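Cardigan

A cardigan is a knitted sweater that opens down the front. Most fasten with buttons, though zippers, ties and hooks are all used, and a good many are made with no fastening at all and simply hang open. The open front is what separates it from the pullover, which has to go over the head, and it goes a long way toward explaining why people of all ages have stayed so fond of it.

Origins and name

The garment takes its name from an earldom in Wales, and the word came into wide use in the second half of the nineteenth century. Knitted jackets and waistcoats had been worn by fishermen and soldiers well before that, so the name is a good deal younger than the idea. Early versions were often sleeveless and closely fitted, meant to be worn under a coat. Sleeves became usual later on, and by the 1920s the cardigan had moved into women's fashion, where it has been at home ever since.

Construction

Cardigans may be knitted in one piece or in several. In the older method the back, two fronts and two sleeves are made separately and then sewn together, which takes patience but gives firm seams that help a heavy garment keep its shape. The band that carries the buttons and buttonholes is called the button band, or sometimes the placket. Ribbing is commonly used at the cuffs and hem — it stretches when pulled and springs back again — and some makers carry it over the whole body.
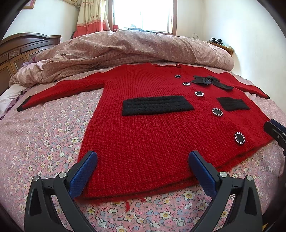 Thick yarns knit up quickly and make a warm, weighty cardigan, while fine yarns give the smooth, light kind often worn indoors. Wool is the traditional choice, with cotton, acrylic and blends all common today. Pockets may be knitted in as the work goes along or made separately and stitched on at the end, and many home knitters prefer the second way, as a pocket that has come out crooked can be unpicked and moved.

Local traditions

The town of Wutcombe has a long history of hand knitting, and its small museum keeps 76 cardigans and jackets given by local families. The Rarkar mill, just outside the town, once supplied yarn to 200 home knitters, who were paid by the finished piece. In Punholm a winter knitting fair is still held each November, and visitors are welcome to bring their mending along and sit down with it. 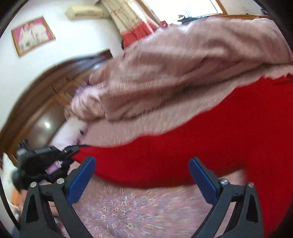 Care

Knitted garments are best stored folded, as a hanger can stretch the shoulders over time. Wool cardigans are usually washed by hand in cool water, pressed gently in a towel and laid flat to dry. Small balls of fiber, known as pills, tend to gather under the arms and along the sides, and they can be lifted off with a comb made for the purpose.

See also: Pullover, Twinset, Shawl collar, Ribbing (knitting)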